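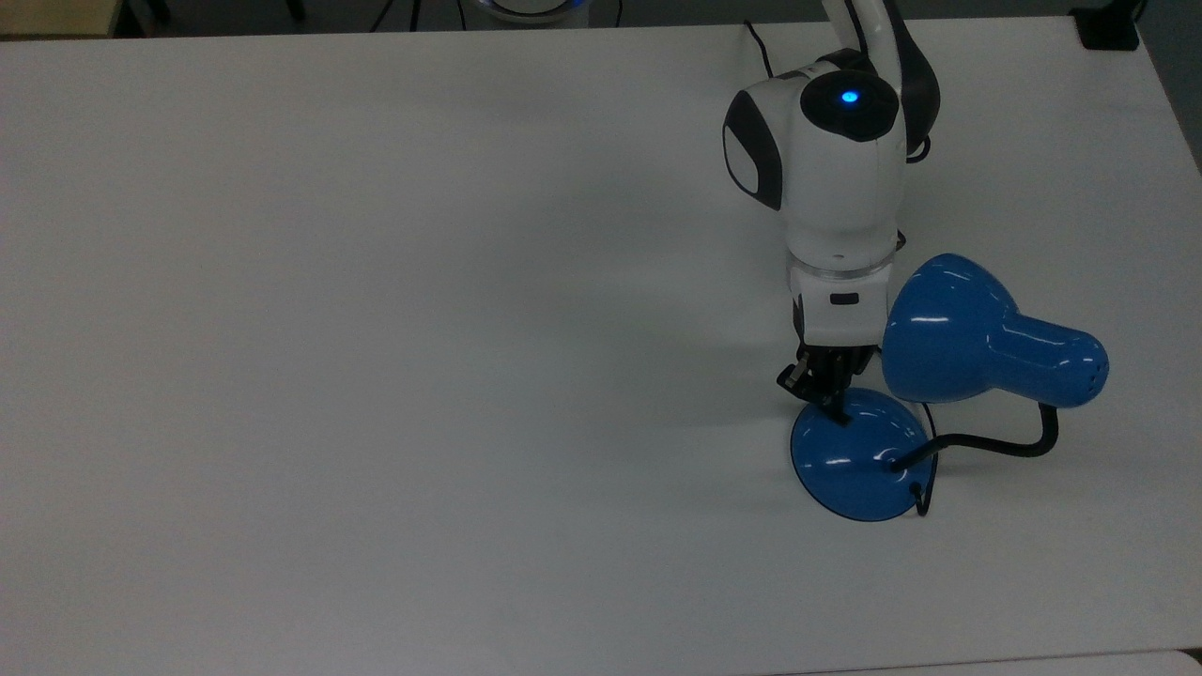
Tiltico — lisez-moi

Bon, je me décide enfin à écrire ce fichier, parce que Halima Haruna m'a réclamé trois fois la signification de la colonne « rep ». Tiltico, c'est mon jeu de données sur les oreilles de chien. Plus exactement : des notes de suivi d'otites externes chez des chiens de famille, recopiées à la main depuis des carnets que des propriétaires ont bien voulu me prêter (merci encore, j'ai tout rendu, même celui qui sentait la croquette).

Ce qu'il y a dedans

Le dossier contient 2 fichiers. Le premier, chiens.csv, donne une ligne par animal : identifiant, race ou croisement déclaré, âge à l'ouverture du carnet, port de l'oreille (dressée, semi-tombante, tombante), baignades régulières oui/non. Le second, suivi.csv, donne une ligne par observation : identifiant du chien, numéro de semaine, oreille gauche ou droite, rougeur, odeur, grattage, produit utilisé, remarque libre.

Il y a 40 chiens en tout. Chacun est suivi pendant 8 semaines, sauf Orum et Nnaji, deux épagneuls de la même maison dont le carnet s'arrête avant la fin — déménagement, je crois. Je les ai gardés quand même. Si vous voulez des séries complètes, filtrez sur complet = 1 dans chiens.csv.

Les colonnes qui posent question

rep : « répétition ». Vaut 1 si le propriétaire signale une otite déjà traitée dans l'année. Ça vient de la mémoire des gens, pas d'un dossier vétérinaire, alors prudence.

grattage : note de 0 à 3. 0 = rien vu, 3 = le chien se réveille la nuit pour se gratter. Osaze Omoregie a relu toutes les notes de 2 et de 3 avec moi, et on n'était pas toujours d'accord ! Quand on hésitait, on a gardé la plus basse.

odeur : oui, non, ou vide. Vide veut dire que personne n'a rien écrit, et surtout pas « non ». J'ai fait l'erreur dans ma première version, ne la refaites pas.

produit : texte nettoyé à moitié. J'ai regroupé les nettoyants auriculaires sous « nettoyant », mais les remèdes maison sont laissés tels quels (vinaigre dilué, huile d'olive, et une recette à la camomille que je ne recommande à personne).

Ce que ça ne permet pas de faire

Comparer des traitements. Les chiens n'ont pas été répartis au hasard, les plus atteints ont évidemment vu un vétérinaire plus tôt, et les oreilles tombantes sont surreprésentées. Pareil pour les races : trop peu d'animaux par race pour en tirer quoi que ce soit. Et si vous êtes arrivé ici parce que votre chien secoue la tête depuis hier, fermez ce fichier et appelez votre véto.

Versions

Celle d'octobre corrige l'inversion gauche/droite dans le lot Skurdale (c'est le nom du chenil, le carnet était rempli en regardant le chien de face... j'ai mis un moment à comprendre). Les anciens fichiers sont dans le dossier archive, à ne pas mélanger avec les nouveaux.

Réutilisation

Libre pour l'enseignement et la recherche, en citant Tiltico. Les noms des propriétaires ont été retirés, ceux des chiens aussi, sauf accord. Pour une erreur, ouvrez un ticket avec l'identifiant du chien et le numéro de semaine — sans ça je passe la soirée à chercher la bonne page.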